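Skistside is coming back, and I have been grinning about it since breakfast

So the news dropped this morning and I've already texted everybody I know who would care (both of them). Skistside, the weird little harbor-town superhero book that wrapped up way too soon, is getting a second volume in December from Nwachukwu Press. Ngozi Ekwueme is writing it again and Harpreet Després is back on art, so it's the whole original team!

If you never read the first run, it went 23 issues and it followed Bokcombe, a retired lighthouse keeper who can hear anything said within a mile of the sea. I know how that sounds. I picked up the first issue because the cover was mostly fog and I liked the fog, and by the end of it I was completely hooked. The fight scenes were short and kind of clumsy, which I loved, and then you'd get four pages of an old man eavesdropping on a ferry.

The last issue ended with the Sokley twins walking into the water and the words "see you at low tide," and then we got nothing. I have reread that page more times than I want to admit.
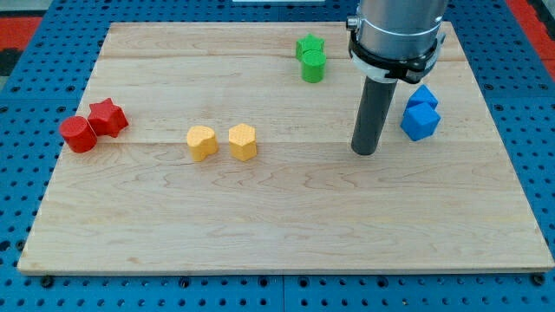 The new series is planned for 8 issues, and the announcement says it picks up 2 years after the twins disappeared. Bokcombe has moved inland. That's a great hook if you ask me — take a guy whose power only works near the ocean and stick him in a town with one duck pond. Ekwueme says in the announcement that she wrote the new first issue "before I had permission to," and that she wants people to be able to start with it cold. I'm a little nervous about that part. Sometimes "new reader friendly" means ten pages of recap, and I'd rather just get to the pond.

Després posted a couple of pencil pages too and they look terrific. The lines are looser than before and there's way more black on the page, especially in a kitchen scene with one of the twins (or somebody with her haircut, anyway). No word yet on who's doing the colors. I hope they keep that washed-out green from the first volume.

There's also a collected edition of the old run coming the same month, with the letters pages put back in. I had a letter in issue six, so yes, I'm buying it again. My shop starts taking preorders at 10 a.m. tomorrow and I'll be there with coffee.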